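Clultorov Knit Cut-Resistant Sleeve Liner, Gray, Size 4 — Review

Reviewed 5 January 2018

I bought two pairs of these liners for bench work: deburring sheet stock, changing bandsaw blades, and sorting offcuts with sharp edges. They replaced a set of Nemamham liners that had gone stiff at the knuckles. What follows is based on regular use in the Akosville shop, plus a fair amount of washing.

Construction. The body is a fine-gauge rib knit in medium gray. The ribs run lengthwise, from the cuff toward the fingers, so most of the stretch is across the palm and the back of the hand. Stretch along the length is limited. In use this means the liner stays where it is put and does not creep toward the knuckles, but it also means the sizing chart has to be followed. I am between sizes and went up. The smaller size pulled at the base of the thumb.

The liner is fingerless and ends just below the first knuckles. The edge there is overlocked, with no added elastic. It has not curled so far, although one loop of thread came loose on the left piece of the first pair and had to be trimmed.

Fit under a second layer is good. The knit is thin enough to go beneath a standard coated work glove without going up a size in the glove. Seams sit on the outer side of the hand and do not press when gripping a file handle. 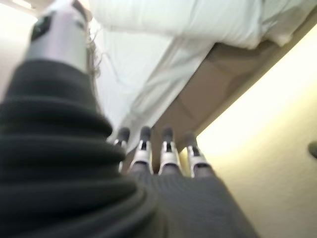 Surface and lint. A textured knit collects debris, and this one is no exception. Fine metal dust stays on the surface and brushes off. Hair and loose fiber are harder to shift, as they work into the channels between the ribs. A lint roller removes most of it. Compressed air was less effective and I stopped using it.

Washing. The label permits machine washing and line drying. I wash mine in a mesh bag with shop towels. The first wash took out some dye and the gray is now slightly lighter. There has been no measurable change in length. Do not tumble dry: the second pair went through the dryer once and the cuff has been tight ever since.

Compared with the Nemamham. The older liner is thicker and warmer, and its cuff is longer. The Clultorov is better for fine handling, such as picking up small washers or threading a nut in a tight space. For cold mornings in February I would still choose the Nemamham.

Complaints. Left and right are not marked, and the difference in shape is slight. The packaging is a sealed plastic tray that needs a knife to open.

Rating: 70 out of 100. I would buy them again for light work, one size up — and keep them out of the dryer.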